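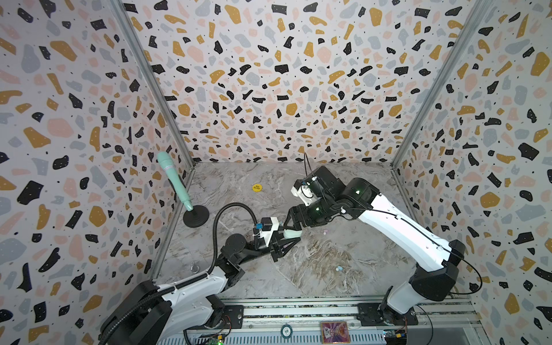
December, 9.40 am. Surface finishes, small booth. Lining is the Stondgate terrazzo paper on three sides, back wall hung first, then left, then right. Paste mixed to the packet rate and left to stand before use. The pattern is white with irregular chips in black, mustard yellow, pale pink and a soft grey-blue, with fine black dots between them, and it is forgiving at the joins as long as no large chip gets halved. At the two back corners the paper stops at the aluminium posts, so there is no wrapped corner to lift. Keep it that way on the next one. Floor is the marble-effect sheet, grey and white with beige and brown veining, heaviest toward the lower middle.

Drop length cut at 700 mm, trimmed after hanging. Pattern repeat measured at 148 mm on the roll, against 150 on the Stondgate sheet. Checked it again on a second roll, same result. Asuka Sasaki to ask whether the batch is short or the sheet is rounded.

Adhesion: test strip on primed offcut, peeled at 107 minutes. Backing tore before the paste let go. Strip on unprimed offcut came away clean with almost no effort. Prime everything, including the returns behind the posts.

Floor sheet: Judimeck double-sided tape on the perimeter only, centre left floating. Tatsuya wants full-spread adhesive. I would hold off until we know whether the colour is staying, as full spread means scraping the board back afterwards. Rolled from the back edge forward, 2 passes. One bubble near the left wall, worked out by hand.

Colour notes. The mustard reads browner under the Plulance tubes than it did at the window. Grey-blue hardly shifts. Pale pink drops out toward white from across the room. Mint green beside the paper separates well enough, as none of the chips are near it.

Cleaning: damp cloth only on the paper. Isopropyl lifted a trace of black from the dots on an offcut. Fine on the floor sheet.

To do:
Order one more roll, same batch if Ishida still holds it.
Relabel primed and unprimed offcuts, they are in the same tray.
T. Nakajima to check the right wall for plumb before anything is fixed to it.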